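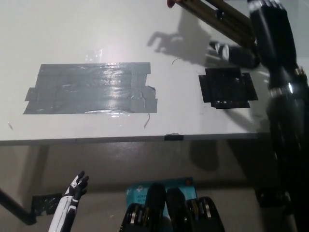
Tape patches are back on the schedule at Arruda!

The makers' club on Zornell Street has brought back its tape workshop for the summer, and the first sessions in July 2019 filled up fast. Everyone starts with a roll of gray duct tape and builds a big sheet from overlapping strips laid straight onto a tabletop. Then comes a smaller patch in black. Torn ends are welcome (scissors are allowed, but hardly anyone reaches for them), and so are wrinkles, which catch the light beautifully on the gray.

"I love the sound of it, a whole room of people ripping tape," says Imani Dvorak, who runs the sessions. "And then you peel up this big shiny sheet and suddenly you want to make a wallet, or a bag, or a tent!"

Each workshop lasts 2 hours, with four people to a table. Tape is included, and finished sheets go home with their makers. Clolska, the club's newsletter, went out to 1,085 readers this month with a pattern for a simple tape pouch. More sessions are planned for October, and sign-up is at the front desk.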